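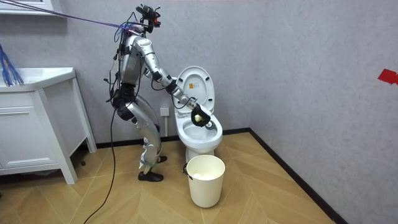 Sidden at the Open Day: Bathroom Demonstration

Sidden is the humanoid we bring out when people ask what a household robot looks like when it's doing a chore they'd rather skip. At the Drendusau open day we put it in the small bathroom and let visitors stand at the doorway for as long as they liked (some of them liked it for a very long time!). This page covers the machine as it ran that day, what it was asked to do, and how to come and see the next one.

What the robot was doing

The bathroom is a real room size, with a toilet against the back wall, a vanity on the left, a trash bin right in front of the toilet and a herringbone floor. Rajeshwari Shetty laid it out, and she was firm about leaving the bin there. A person would just reach over it without a thought. For a robot it changes everything about where the feet can go and how far the waist has to bend, and you learn a lot from watching.

The program had two jobs. In one, Sidden bends right down over the bowl with a small pale yellow ball in its hand. In the other it works with a toilet brush, seat and lid both up. The two ask for very different things from the body. The ball job is mostly hips and knees, a deep crouch with one arm reaching out long in front. The brush job is done standing much taller, and there the wrist is the thing to watch, because a brush is a long object held at one end and every little movement of the hand gets bigger by the time it reaches the bristles.

Ciarán Geraghty gave the talk at the door and took questions between runs. He is very good at this. He'll stop halfway through a sentence to point at a knee joint, and then you find you've been looking at a knee joint for five minutes and enjoying it.

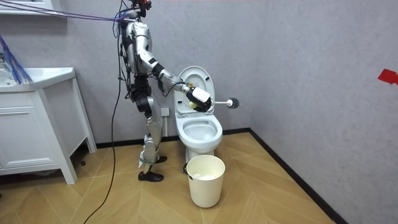

Sidden with the brush in hand, lid and seat up.

The machine

Body: full humanoid, two legs, two arms, silver shell panels with black joint housings between them.

Hands: black, hand-shaped, able to go from a small round object to a brush handle. Uriel Zavala looks after the hands and is happy to talk about them for as long as you have.

Feet: the robot wears black shoes. Visitors loved the shoes. We had more comments about the shoes than about anything else in the room.

Cabling: a purple and blue bundle comes down from the upper left to the head, and a black cable runs off across the floor. Please step around the floor cable if you're invited in between runs.

Wiring: open and easy to get at. The wires along the back and hips are out where the team can reach them, and the covers you may have seen in drawings are for a later build.

Motion software: Mivley, release 40. It handles balance and reach together, so the legs are part of the arm movement – when the hand has to go lower, the knees go with it.

Task planning: Tang, which holds the list of steps for each chore and decides what comes next. Tang has 9 bathroom steps in the open day set. Kitchen steps are being written now.

Questions we were asked a lot

Does it do the whole bathroom?
The open day program is toilet area only. The vanity is there because bathrooms have one, and Sidden has to know where it is so the elbows stay clear. Sink cleaning is on Rajeshwari's list and she has strong ideas about faucets.

Why a humanoid, when a smaller machine could hold a brush?
Aoife Coughlan answered this one so often that she started smiling before people finished asking. Her view is that bathrooms are built for people who stand, bend and reach, and she wants a machine that can use the same brush and the same bin that are already in the house. There are good arguments the other way and she'll give you those too.

Can I touch it?
When it's powered down, yes, with one of us beside you. The shells are smoother than people expect.

Is it loud?
You hear the joints. Rónán Hanrahan played a recording from outside the door for a visitor who wanted to know if it would wake a baby. She thought it might.

How long has it been practicing?
The log for the bathroom set stood at 1427 runs on the morning of the open day. That includes the bad ones, and we're glad it does, as the bad ones are where most of the changes to Mivley have come from.

Do you have a price?
No. Sidden is a development machine. We'll put figures on this page when there is something to buy.

Coming to the next demonstration

The next open day is planned for July, same building, same bathroom. There are 100 places and you need to book ahead, as the doorway only holds a few people at once and we send groups through in turn. Schools are very welcome – the younger groups ask the best questions and aren't shy about asking them twice.

Wear flat shoes, as there's a fair bit of standing. Bags go on the hooks in the hall. Pictures are fine, but please keep your flash off near the door. If you use a wheelchair, tell us when you book and we'll put you in the first group, when the hall is clear and you can get right up to the doorway.

If there's a chore you would like to see tried, write it on one of the cards by the entrance. Uriel reads all of them. Changing a shower curtain is well in the lead at the moment, and he has already started worrying about the rings.

Page updated Jun 30, 2025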